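Sun 30 July, robotics club, Valtdale

1/ ok so we're doing the cup task for the Inon student challenge. six weeks to go, no sleep planned

2/ rules say one arm, two fingers, paper cups only. pick up, carry, put down. crush it and you get zero for that run

3/ we logged 254 tries since Friday. most of the bad ones are the same thing – fingers close off center, cup gets shoved sideways, arm grabs air

4/ tried slowing the close down. helped a bit. then somone bumped the table and we had to redo the calibration, fun

5/ grip limit is now a number in the config file insted of a number in my head. please do not touch it. it's at 24

6/ Tomoana team apparently trains on 2000 runs?? we have one arm and a shared key to the lab

7/ tonight is tipped cups only. the upright ones are boring now, the ribbed-wall kind gives the pads something to hold
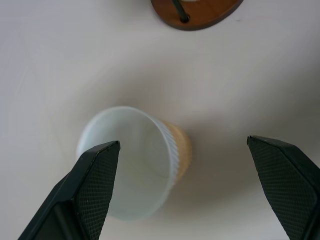
8/ also need a better way to label the runs. "good", "good2" and "good_real" is not a system

9/ if anyone at Savon still has the old wrist mount files pls send – ours is the version with the wrong screw holes

10/ back on at 7, bring snacks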